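Narnilach handling guide gets a September update, and I'm kind of thrilled

2024-03-14

So the good folks at Narnilach have finally put out the new draft of their handling guide for small robot arms, and I stayed up way too late reading it (54 pages, with a lot of tables!). The big change is that fragile goods get a chapter of their own. Until now eggs, fruit and glassware all sat under "light items," right next to cardboard boxes, and I've been grumbling about that for years. The new rules kick in this September.
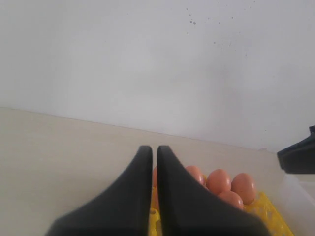
Azlan Nasution wrote in to say the chapter is overdue but too soft on record keeping. A shop can pass with 500 clean picks and never write down the grip setting it used, he says, and then the next shift changes the setting and the pass means nothing. I asked Narnilach about it, and they told me a logging rule is still open for comment.

The other part I like is the section on release height. Plenty of us set the grip force with great care and then let go too high up, and the draft wants the lowering step tested separately, at full speed and at half speed. It also asks you to test over the real container you'll be using – so if your cell holds a brown, rounded item between two black fingers over a see-through bin like this one, you test over that bin, and a foam pad doesn't count. Modari and Drirkonano both asked for a foam option during the first round, and both got a no.

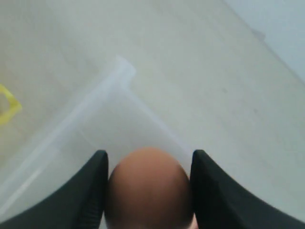 Then there's the number everybody is going to argue over. The draft asks for 600 picks in a row before an arm can be signed off for fragile goods, up from 500. Uyên Diệp, who ran the trial checks at Lã, told me the extra hundred added one morning to the schedule, and she'd happily do it again.

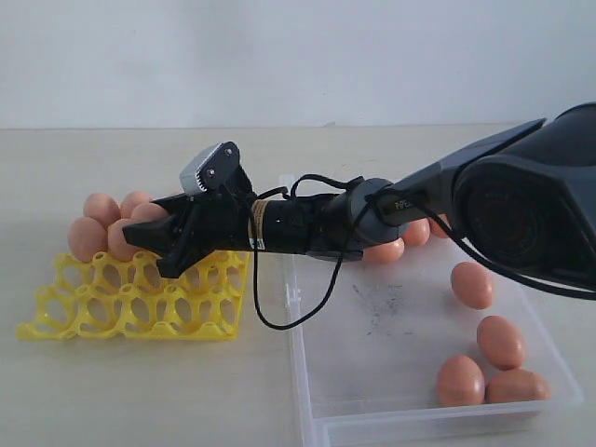

I'd say that's a fair trade, especially for small shops that only sign off an arm once or twice a year. Narnilach has 277 comments in hand from the first round and is taking more now. I'm sending mine in tonight, mostly about cable slack, which gets one skinny paragraph on page 54!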